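Korkier hits the road: a long, flat drive for a very small crisp company

Hello from Korkier! I'm Uchenna Ezeani, I make crisps, and I've been told a press release ought to be written as if somebody else was doing the talking. I had a go at that and sounded like a bank, so you've got me instead.

The news is that this October we're taking our crisps out to the village shops ourselves. Up to now everything has gone through Stillier, the wholesaler, who have been very good to us, but a lot of the smaller shops fall below their minimum order and I was getting lovely emails from people who couldn't buy a bag for love nor money. So we've drawn up a delivery round. It has 12 shops on it to begin with, it starts at seven in the morning, and I've already driven the whole thing three times to see if it could be done before the school run (it can, if you don't stop for a bacon roll).

I should warn you that it's flat out there. I grew up in a town with a hill at both ends and I still can't get used to driving through this much sky. It's fields and grass verges and then a turning, and if you're chatting you'll sail straight past the turning – ask me how I know! I've grown really fond of it, though, and the long straight bits are where I've come up with most of our flavours.

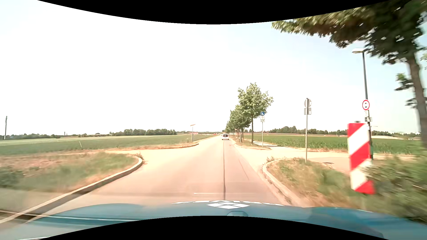
Straight on at the junction, with green fields off to the left.

My cousin Uchenna Briggs (yes, two Uchennas, we're both named after the same uncle and the post is a nightmare) is looking after the orders. If you run a shop, a café or a pub and you'd like to be on the round, she's the one to talk to. You can order as little as one box, mixed flavours are fine, and we'll take the empty boxes away with us next time we call.

There's a new flavour to go with all this as well. It's called Idahosa, after my grandmother's side of the family, and it's smoked pepper with a bit of lime. We've made 2596 bags for the first batch and they'll go to shops on the round before anyone else gets a look in. My mum thinks it needs more pepper. I've left it as it is for now, but if you agree with her, do write and say so.

Shops can ask for a sample box through the Korkier website, and if you're from a local paper or radio station and would like to come along for a morning, just get in touch – there's a spare seat and plenty to eat.

Ends

Press contact: Uchenna Ezeani, Korkier
Orders: Uchenna Briggs, Korkier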